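Lab notebook, Cloth Perception and Planning
Wednesday, May 8, 2024
Entry by Yi-an Ko

Purpose of this entry: to record the state of the grasp labeling software before the Hundell branch is merged, and to document the fault in timestamp alignment found this morning.

The recorder (Cliveck, current main) writes one stream per hand-held gripper and one for the head view. Each stream carries its own clock. The alignment tool matches them after the session and cuts them into segments, one per grasp. A segment is opened when the finger gap closes past the threshold and closed when it opens again. For rigid objects this rule has been adequate. For cloth it is not, as a folded edge compresses gradually and the gap signal has no clear step.
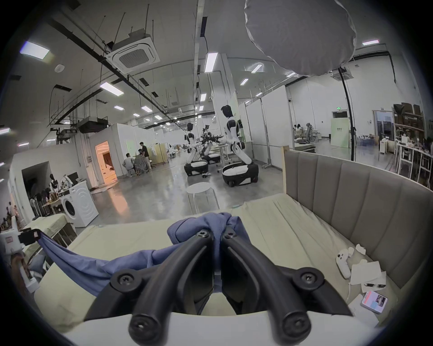
The threshold in the configuration file was inherited from the rigid-object work and had not been reviewed. Thaís Amaral proposed in the last review that the contact event be taken from the image stream, with gap width retained only as a check. That proposal is adopted in the Hundell branch. The change affects three files: the segmenter, the session validator, and the viewer. The planner interface is unchanged.

Alignment fault. On replay, the left gripper stream led the head stream by 237 ms at the end of the session, having started in agreement. The right stream did not drift. The cause was located in Jin, the driver layer, which stamped left-side frames on arrival at the host and right-side frames at capture. Both sides now stamp at capture. Earlier sessions must be realigned before they are used for training; the raw files are intact and no data is lost.

The head view remains the reference clock. Both grippers are usually inside it during a two-handed fold, and a closing finger can be matched by eye when the automatic match fails. The viewer now shows the three streams side by side with a common cursor.
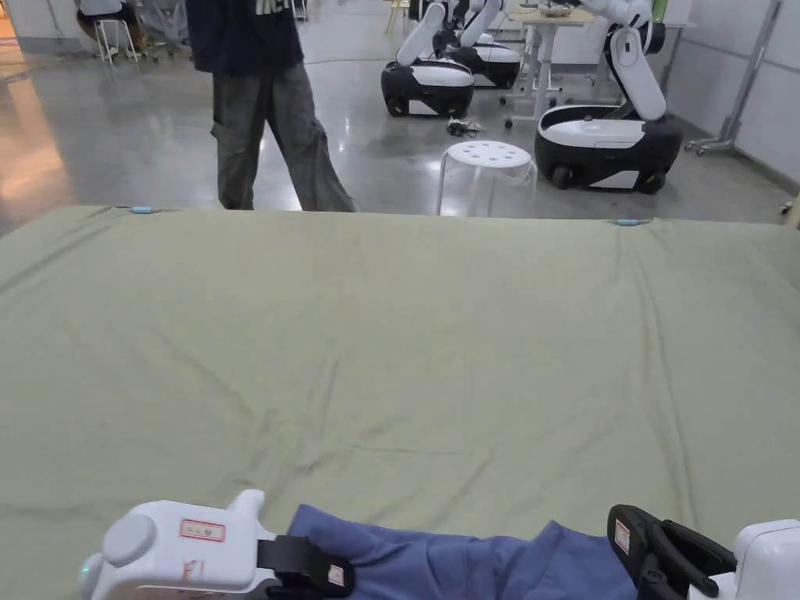 Segmenter results, Hundell branch

The branch was run over 464 segments previously cut by hand. The start of contact fell within the permitted 7 frames of the hand label in most segments. The remaining failures are of two types.

Type A: cloth already between the fingers when the segment begins. The image model reports contact on the first frame and the segmenter discards the segment as invalid. The validator should accept these and mark them "held at start."

Type B: the background moves strongly while the cloth does not. When the gripper is tilted, the room swings through the wide lens and the contact score drops, although the grasp is unchanged. A mask limited to the area between the fingers removed the effect in the segments I checked by hand. The mask is fixed in gripper coordinates and does not need to be recomputed for each frame.

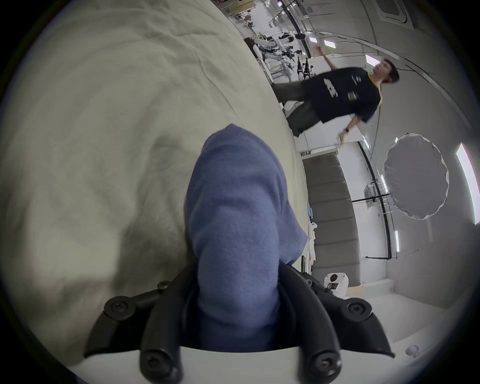 Blue cloth held between the fingers, gripper view, with the room tilted on its side.

The mask is stored with the gripper calibration under the tool name. It should not be copied from one tool to another, even where the hardware is nominally identical. The finger outline in Gekside's calibration report is to be taken as authoritative.

Planner. The fold planner still receives one grasp point per hand and a target line. It does not receive the sheet underneath, and on two replays it selected a wrinkle in the sheet as the cloth edge. Raising the color weight corrected both, but this is a poor general remedy and will fail on pale garments. I would prefer a separate support-surface estimate, taken before the approach while the fingers are still clear of the cloth.

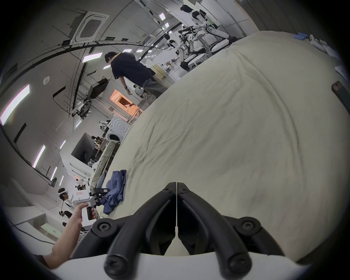 Thaís Amaral wrote in the margin that the support-surface estimate should be optional at first, and that the planner must log which estimate it used, so that replays with and without it can be compared. She also asked that the color weight be returned to its former value before the merge. Agreed on both points.

Open items
Validator: add the "held at start" mark.
Jin: unit test for stamp source, both sides.
Segmenter: cap on segment length, 3,000 frames, to be read from configuration.
Realignment of earlier sessions: script written, not yet run.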